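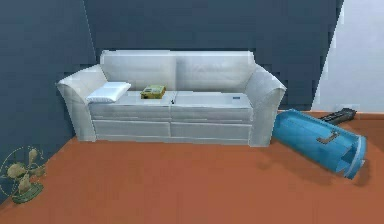 Nerndale Teleoperation Working Group
Minutes of the meeting held Mar 26, 2019, Flirkgate office, upstairs meeting room

Present: simulation, operator training, data storage, and one guest from the Tunstall site by phone. Apologies received from the hardware bench.

1. Minutes of the last meeting

Accepted with one correction. Under item 4, "joystick" should read "hand controller." The joystick was retired before the period covered.

2. Matters arising

The spare headset has been returned from Tunstall. The strap is worn and a new one is on order.

The request for a second desk in the operator room was turned down. It may be raised again in May when the room plan is reviewed.

3. Living room scene

Simulation reported that the living room scene is now in use for remote-control demonstrations. The layout discussed was the one with the white sofa against the navy wall, the fan in the lower left corner and the blue trash can on its side to the right of the sofa.

The tasks agreed for this layout are:

Pick up the yellow box from the left seat cushion and hold it clear of the sofa.
Move the white pillow from the left seat cushion to the right one.
Stand the trash can upright.

Operators find the yellow box the easiest of these to teach. It lies flat with open cushion in front of it, and a straight approach from the floor side works. The pillow takes longer. It sits at an angle close to the arm of the sofa, and new operators tend to drive the gripper into the arm before they have lined up. It was agreed that the training sheet should tell them to come in from the end nearer the middle of the sofa.

The trash can was discussed at length. Some operators go for the dark grey handle and some for the rim, and the recordings do not mix well when used together for training. Operator training asked for one method to be chosen. Simulation preferred the handle. Tunstall preferred the rim, on the grounds that the real can used at their site has no handle. It was agreed to record both but to store them as separate tasks with separate names.

The black object on the floor behind the trash can was raised. From the view given to the operator only part of it shows, and several people have asked whether they are meant to pick it up. It is not part of any current task. Operators should leave it alone. If it gets knocked while the can is being raised, the attempt still counts.

There is also a tiny dark item where the two seat cushions meet. It was not on the object list that the data side holds. Simulation will check what it is and either add it to the list or take it out of the layout.

Action: simulation to check the item between the cushions.
Action: operator training to revise the sheet for the pillow task.

4. Recordings to date

Data storage reported 1747 demonstrations saved, of which 930 have been reviewed. Review is behind because the playback tool has to be restarted after each long recording. A fix has been written and is waiting to be installed.

Two faults come up often in review. The first is the operator starting to move before the recording light is on, so the opening of the reach is lost. The second is a long pause in the middle of a task while the operator changes grip on the controller. It was asked whether pauses could be trimmed automatically. Data storage would prefer to keep the raw recording and mark the pause, so that it can be left out later if wanted. Agreed.

Failed attempts are to be kept. They should be marked as failed by the operator at the time and not left for the reviewer to guess.

5. Hand guiding at Tunstall

Tunstall gave a short report on teaching the real arm by moving it directly by hand. Results on simple reaches are good. On anything that needs the wrist to turn, the person guiding ends up standing in front of the camera. They are trying a longer grip bar so that the person can stand to one side.

Safety glasses are required for all hand guiding. A box of Uvex glasses has been put by the door of the cell. Visitors must wear them as well.

It was asked whether hand-guided and remote-controlled demonstrations could share one file format. Both sides thought so, apart from the gripper signal, which is stored as open or closed at Tunstall and as a width at Flirkgate. Width is to be used from now on. Tunstall will convert its older files.

Action: Tunstall to convert files and send a test batch to data storage.

6. Operator hours

Sessions on the headset are limited to 2 hours with a break halfway. Some operators have been working through the break. Operator training will remind them.

7. Any other business

The door code for the operator room has changed. Ask at the front desk.

8. Next meeting

To be held in May at Tunstall. The date will be sent out with the agenda. Items for the agenda should go to operator training.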